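Report of the Visit to the Bosholm Football Ground and Training Centre

Mon 23 December

Members of the Nernlow Supporters' Association were received at Bosholm last week for a tour of the ground and the training centre that adjoins it. The visit had first been planned for September but was put back when the club's cup replay was moved. The Association is grateful to the club for finding another date in a crowded part of the season.

The party was met at the east entrance by Tamás Hegedűs, head of football operations, who remained with us for the greater part of the day. Coach parking was provided beside the club shop. Members who travelled by train should note for future visits that the footbridge from the station is closed until the spring and that the walk by the canal takes a good deal longer.

The ground

Bosholm play in a compact stadium that holds nearly 4000, most of them standing. The main stand dates from before the war and has kept its iron columns, which interrupt the view from several of the rear rows. The roof was renewed two summers ago. Seats in the family section have been replaced in the club's colours, and the turnstiles at the canal end now accept season cards as well as paper tickets.

Visitors were shown the home dressing room, the referee's room and the tunnel. The away dressing room was being repainted and could be seen only from the door. Mr Hegedűs explained that the pitch has a new drainage system, installed after two home matches were lost to standing water in one month. We were asked to keep to the cinder track, and the head groundsman answered questions from the touchline on seed, frost covers and the amount of wear the goalmouths receive. He is not in favour of half-time penalty competitions.

The average home attendance this season stands at 1034, an improvement on last year. The club attributes part of this to earlier kick-offs on winter Saturdays. Members of our party remarked that the same step has been requested at Nernlow for some time.

The training centre

The training centre was opened under the name of the Vemmont Centre and is shared between the first team, the women's team and the academy. It has one full-size grass pitch, one artificial pitch under lights, and an indoor hall used in bad weather. Our visit fell on the morning of a first-team session, and we were permitted to watch from the balcony of the hall and later from the bank behind the far goal.

The session was led by the manager, Ardeleanu, now in his first full season. His start was a difficult one. Bosholm lost their first two league matches under him, both by wide margins, and there was open doubt in the local press as to whether his style could be played by the squad he had been given. Results have since improved, and the side has risen to the upper half of the table.

Much of what we saw concerned passing out from the back. The goalkeeper and four defenders worked against three forwards in a narrow area, and play was stopped whenever a pass arrived at the wrong foot. Ardeleanu speaks little during these exercises, leaving most of the instruction to his assistant, but he stopped one movement five times before he was content with it. The players then moved to a longer game on the artificial pitch, with both full-backs pushed very high. Several members observed that this leaves a good deal of space behind, and it was from this space that Bosholm conceded twice in their most recent away match.

Mr Hegedűs later told us that the manager had asked for longer sessions on arrival and that these had been shortened again in the autumn after a number of muscle injuries. The medical room has been enlarged, and a second physiotherapist now attends on three days of the week.

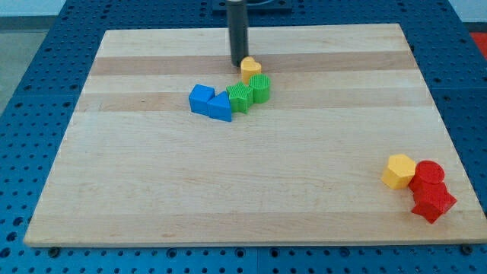

The academy occupies the upper floor of the building. There are 40 boys and girls on its books, drawn mainly from schools within the district. Parents are asked to attend a meeting each term, and no player under fourteen trains on more than three evenings. The club has given up the former practice of publishing results for its youngest sides. Two academy players have made their first-team debuts this season, one of them in the home win over Nernlow, a match which members of our party will recall without pleasure.

Lunch was served in the supporters' bar. A short question period followed, at which the following points were raised.

Away tickets. Bosholm intend to keep the present allocation for visiting supporters but will open the side terrace if demand requires it.

Catering at the canal end. The kiosk closes before the end of the first half at some matches. The club undertook to look into this.

Flags. These are permitted if a fire certificate is shown to the stewards on entry.

Joint travel. The Association asked whether a shared coach could be arranged for matches in the north of the region. The club had no objection, but said the matter was one for the supporters themselves.

A return visit to Nernlow by the Bosholm supporters' club has been proposed for the end of the season. Members wishing to assist as guides should give their names to the Association's secretary. Photographs taken by members may be left at the clubhouse desk for inclusion in the spring bulletin.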